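### 3.2 The cell and its upkeep

All of the pouring trials reported in Section 4 were run in a single cell, which the lab calls Harnness. The name was a typing error on the first purchase form and has since been printed on too many labels to fix. The cell has two arms, a left and a right, reaching in over one white table. Each arm ends in a black two-fingered gripper and carries its own wrist camera. A further camera looks down at the table from head height. The control software is Atetti, in the version that was current when the first trial was logged, and we did not update it afterward. Readers who have updated robot software in the middle of a study will understand, and the rest may take our word for it.

The task is simple to state. The right arm holds an insulated bottle upright by its lower part, the left arm picks up a plastic cup, and water goes from the cup into the bottle. The mouth of the bottle is narrow compared with the errors of an arm that has not been looked after, and most of this section is therefore about looking after arms.
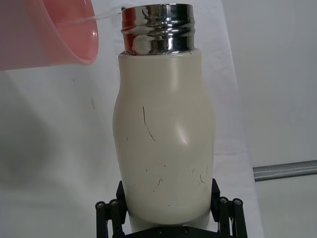
Water enters the account early because it shaped the maintenance plan more than any other factor. Our original plan, written before there was any water in the room, called for a check of each gripper every 1000 cycles. We shortened the interval to 787 after a review of the fault log by Eliseo Tovar, who plotted finger play against cycle count and drew a line through the plot. The number has no deeper meaning. A reviewer of an earlier draft asked whether it was prime, and it is, but we did not choose it for that.

At each check, the arm is parked and power to the gripper is cut at the switch, not in software. The linkage is wiped with a dry lint-free cloth, then with one dampened in alcohol, then left alone for ten minutes. Each bolt at the upper end of the finger links is tested with a hex key. A bolt that turns is taken out, cleaned, given a small amount of medium thread locker, and put back to the torque on the Rernach data sheet. We had been using "snug" as a unit of torque until Charalambos Fragkou pointed out that the authors' hands differ in size.

Finger alignment comes next. The fingers are closed on a ground steel gauge block, and a feeler gauge is tried at the top and bottom of each contact face. If the gap differs between top and bottom, the finger is shimmed at its mount. We found it a poor idea to correct the difference in the software, as the correction then has to be remembered by whoever next replaces a finger. It was not remembered in November, and a full day of trials had to be thrown out. 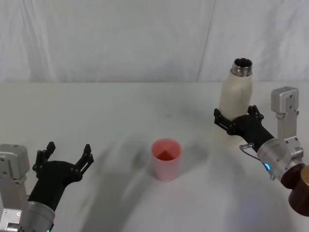 The two arms are serviced together even when only one is due. This is wasteful by half, and we recommend it. Handing a cup and a bottle toward each other depends on the distance between two grippers, and servicing one of them moves that distance by a small amount that the other knows nothing about. After service, both arms are sent to the same touch point at the center of the table, one after the other, and the offset is written in the log. An offset of more than 2 mm means the base bolts are checked before anything else is blamed.

Cables get their own line on the sheet. The cable at the right wrist needs a loop with enough slack for the wrist to turn, but not enough to wander into the path of the bottle. We set the loop by moving the wrist by hand through its whole range while a second person watches the cable and says "stop." The second person's attention is the weakest part of the method. Automating this step was discussed and would have required a third camera, with a cable.

The bottle has not had an easy life. Its coating carries a long curved scratch on the upper body and a patch of small scuffs lower down. We kept the same bottle for the whole study. Swapping in a clean one would have changed both the grip and the look of the object to the wrist camera, and we preferred one variable that was ugly to two that were hidden. The cap is left off and stored in a drawer, whose location is also in the log. 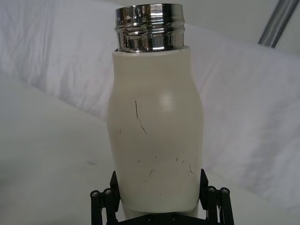
### 3.3 Camera checks and the background

The white cloth behind the table was hung to give the cameras a plain background. Cloth, being cloth, has folds, and the folds cast shadows that the segmentation step at first took for objects. We ironed it once. The improvement lasted until the cloth was next brushed by an elbow, and we then changed the threshold in the segmentation step instead, which took less time than the ironing had.

Wrist camera alignment is checked after every gripper service, using the gripper itself as the reference. The fingers are opened fully with nothing between them, a still image is taken, and the four screw heads on the finger links are compared with their stored positions. A shift that is the same for all four means the camera has moved on its bracket. A shift on one side alone means a finger has, and the work goes back to the steps in Section 3.2. The method costs nothing and needs no printed target, a relief to us, as the printed target from Henríquez had been used as a coaster.

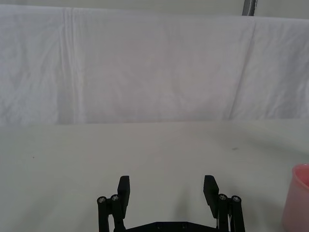 **Figure 2.** Wrist camera view with the gripper open and empty. The four screw heads on the finger links serve as reference points. The cup is partly visible at right.

The lens is wiped before the still is taken. Wiping it afterward moves the camera, as we established on 2 separate occasions.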